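Illumero Bench Lamp, clamp-on, daylight

The Illumero is a clamp-on task lamp for people who do close work: model making, watch and clock repair, embroidery, bookbinding, painting miniatures. It gives an even white light across a work surface and stays where you put it. It is assembled at our workshop in Pumitstead and sold direct, or through the shop in Skirinville.

## What you get

- Lamp head with fixed diffuser
- Two-section arm with friction joints
- Desk clamp with rubber pads
- Power supply and UK plug
- Hex key for adjusting the joints
- Printed instruction sheet

The bulb is not a separate part. The light source is a sealed strip inside the head, and if it fails we replace the whole head. You can do this yourself with the hex key, as the head is held on by a single bolt.

## Specification

| | |
|---|---|
| Arm reach, fully extended | 91 cm |
| Head width | 61 cm |
| Brightness levels | 5 |
| Guarantee | 2 years |
| Colour | White, or dark grey |
| Fixing | Clamp only |

## Light quality

Brightness is set with a touch strip on the top of the head. Each tap moves up one level, and a long press turns the lamp off. It remembers the last level you used, even after being unplugged.

The light is a neutral daylight white at every level. We did try a version with a warm setting, but customers who paint told us they never used it, and it made the head noticeably thicker. If you want a warm light for reading in the evening, the Illumero is the wrong lamp and we would rather you bought something else.

The diffuser is the main difference between this model and the one it replaced. The old lamp had a row of bare points under clear plastic, which gave several faint shadows beside every tool. With the new diffuser you get one soft shadow. Engravers and anyone working on polished metal should still expect some reflection, and the best cure for that is to move the head further back and tilt it towards you.

## Where to put it

If you are right-handed, clamp the lamp to the left of your work, and the other way round if you are left-handed. The shadow of your hand then falls away from the thing you are looking at. Keep the head above eye level when you are seated so that you don't look into the diffuser.

The surroundings matter more than most people expect. Pale walls send light back on to the bench and soften the shadows, while a dark room makes the lamp seem harsher than it is. Gloss finishes need more care, as a glossy wall behind the bench can show a bright patch at just the height of your eyes. Turning the bench by a small amount is usually enough to lose it. 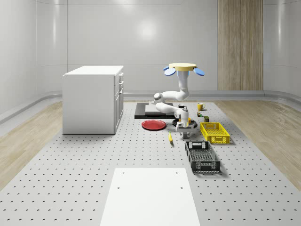

## Fitting the clamp

1. Open the clamp until it slides over the edge of the bench without force.
2. Check that both rubber pads sit flat. They should not overhang a bevel or a moulded edge.
3. Tighten by hand. Do not use pliers.
4. Drop the arm into the socket on top of the clamp and turn it until it seats.
5. Run the cable down the back of the arm, using the clips, and plug it in last.

The clamp suits a solid top with a square or slightly rounded edge. It is not suitable for glass. On a softwood top, put a scrap of thin card under the lower pad or you may get a dent. Drawers and cupboard doors under the bench can catch on the clamp screw, so open them fully once before you settle on a position.

We don't supply a wall bracket. We are asked for one often, and Osamu Sugiyama in the workshop has drawn one up, but there is no date for it.

## Adjusting the joints

The joints leave us fairly stiff. They loosen a little over the first few weeks and may then need a quarter turn with the hex key. If the head starts to droop, tighten the joint nearest the head first – this is nearly always the one at fault. Overtightening will mark the washers.

## Care

Wipe the diffuser with a dry cloth. For paint or glue, use a cloth dampened with water and a drop of washing-up liquid. Do not use white spirit, acetone or glass cleaner, all of which will cloud it. Unplug the lamp before cleaning.

Replacement pads, washers and cable clips are kept in stock. Write to Rosalind Kowalczyk at the parts desk and say whether your lamp has the round or the square clamp screw. Lamps bought before March have the round one.

## Comments from customers

"Bought for restoring clock dials. The light is very even and I have stopped using my old magnifier lamp except for the smallest work. The cable could be longer." – Sotiris Nikolaidis

"Good lamp, stiff joints at first. Instructions were clear." – Corinne Greenberg

"I use two, one either side of a quilting frame. The grey one shows thread dust more than the white." – Bảo Châu

## Delivery and returns

Lamps are sent by courier in a single flat box. Please keep the box until you are sure you want the lamp, as returns in other packaging often arrive damaged. We accept returns in clean condition and refund the price of the lamp, though not the return postage.

The Alcantara magnifier arm does not fit this clamp. It fits the older lamp only.

Page updated 30 September 2023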